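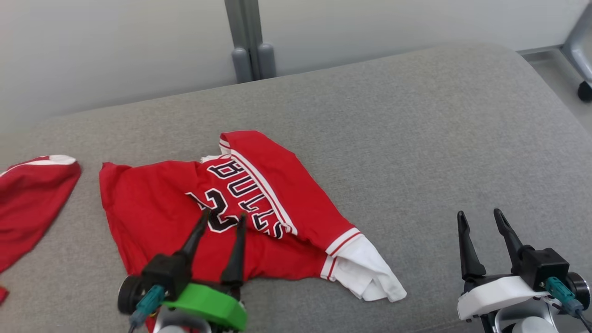 Left gripper over the Bulls jersey, right one waiting.

The folding cell was down for most of June, and the cause was small. The left gripper had started closing late. Not by much, 127 milliseconds on the worst cycles, but a sleeve hem will slide out of the fingers in that time and then the whole fold comes out crooked.

I blamed the motor first and swapped it. Same lag. Then Yareli Cuevas asked me to log the supply voltage at the wrist while the arm was moving, which I should have done on day one. It dipped every time the wrist rolled past 5 degrees. The cable had been tied down too tight near the connector, and one conductor was broken inside the jacket. It tested fine with the arm parked.

New cable, 312 mm between tie points, with a loose loop at the wrist. I did the right side the same way while the tools were out. It hadn't failed, but it had been tied by the same person (me).

After that I redid the finger zero on both sides. Power off, close the fingers by hand until the tips touch, power on, write the offset, then open and close a few times and read it back. The Halska controller keeps the old offset until it is restarted – easy to forget, and I forgot it once.

Test load is still jerseys. They are slippery and the trim is stiffer than the body, so a late close shows up at the striped edge before it shows anywhere else. A cotton T-shirt hides the problem.

Cable inspection is now every 400 cycles, with the voltage log running and the arm moving. Baltazar Solís wants the same loop on the Endent arms. I need to measure those first, as the wrist block is longer and the tie points will have to move.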